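I'd been in the Howells showroom in Dirnville for all of ten minutes when Marwa El Khatib asked if I fancied a go. Well, of course I did! She looks after the Pleltusance hire scheme, where you take a humanoid robot for three days, have somebody come out from Trevimberg to set it up, and pay £4,000 for the lot.

That's a big number, I know. I gulped too. But it does include insurance, a spare battery and 2 training sessions, and Marwa says most of their customers are small firms trying one out before they think about buying (the last lot ran a garden centre).

My first session lasted 43 minutes and I spent a good deal of it just learning to open and close the hand. You do it from a tablet, with a slider for each finger, and I kept muddling them up.

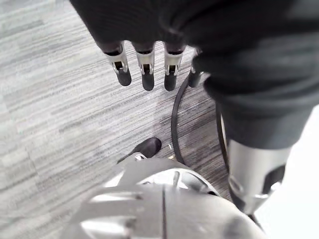
The sleeve is an extra, by the way, and I'd pay for it. Marwa told me the joints at the wrist collect fluff like nobody's business, and a knitted cover you can pull off and wash seems a very sensible answer. I'm less keen on the cable. I'd want that tidied away before I let my nephews anywhere near it.

Would I hire one? For a December open day, with someone else chipping in, I think I would. Bookings go through the Dirnville showroom, and you'll want to ask for the longer training slot.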